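Trokari halts arm tests in Dindville after grip fault

23/10/2025 – Trokari has suspended sorting tests with its tabletop arms at the Dindville site after a fault in which the gripper kept closing on an object when it should have held at a set force. No one was hurt.

The fault appeared in 4 runs out of 926, according to a notice sent to test partners. In each case the reading from the finger sensor froze and the controller continued to add force until a time limit of two seconds stopped the motor. Fruit was crushed in three of the runs. In the fourth, the arm did not respond to the release command and had to be powered down by hand.

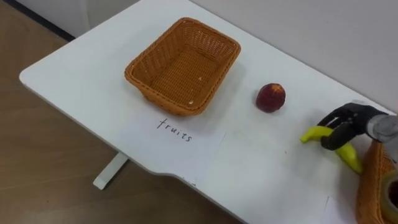

The fruit sorting task: a banana in the gripper, with a basket and its handwritten label on the table.

The frozen readings have been traced to a software update installed in March. The update changed how the wrist unit, supplied by Mallitz, handles lost data packets – the last valid value was repeated without an error flag.

"The stop button worked every time, but the force limit did not, and that is the one we rely on," said Manuela Guerra, test manager at Trokari.

Units running version 2306 of the control software should not be used near people until a fix is installed. Segers, which uses the same wrist unit, has been informed.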